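3 min read

Ticket: gripper width reads closed on folded cloth
Component: Fusanness (perception)
Opened by: Mali Cadwaladr
Assigned to: Chun-hung Liu
Status: fix merged, watching

Mali, 21 Jan 2026
The width estimator is losing the fingertips on the bedroom recordings. On 91 episodes out of 500 the gap between the pads drops to zero while the fingers are plainly apart, then pops back up a moment later. The planner takes that as a grasp and starts the lift early. Replays fine on the kitchen set with the same build. Logs attached, plus my config, which is stock except for the smoothing window (8).

Chun-hung
Oh nice, a reproducible one! I pulled the worst episodes and ran them through the Yeh viewer with the mask overlay on. The pads are dark blue, and our segmenter finds them by hue first and shape second. Put them over blue bedding and the mask leaks out into the quilt. After that the left and right blobs join up, the code sees one blob, and one blob means "closed." So the estimator is doing what we told it to do, we just told it something silly.

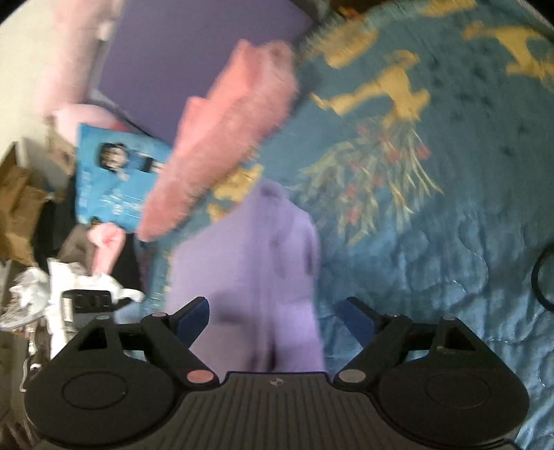

I tried tightening the hue range. It helps on bright recordings and makes dim ones worse, so I backed it out. Please don't apply that patch if you grabbed it from my branch.

Mali
Already grabbed it, already reverted it. Could we lean on the pivot caps? They're copper-pink, there are four of them, and they move with the linkage.

Chun-hung
I love this idea. The caps have a fixed relation to the finger angle, so two per side gives us the angle and the angle gives us the width, no pad mask needed. My one worry is pink fabric, so I'm limiting the search to the arc each cap can physically travel along.

Chun-hung
Works!! First pass over your 500: false closes down from 91 to 8. All 8 have a cap hidden behind cloth. For those I now hold the last good width and set a low-confidence flag, and the planner waits when it sees the flag. It's in the Bornent nightly under width_source: caps. The old setting still works if you want to compare.

Mali
Reran with the nightly and there are no early lifts on my side. Cloth pickups replay so much more smoothly now, it's a treat to watch. One small thing: the flag doesn't show up in the exported CSV.

Chun-hung
Good catch, the export column list is hard-coded. Adding it now. I'll also queue 1,000 mixed episodes on Utov overnight and leave this open until they're through.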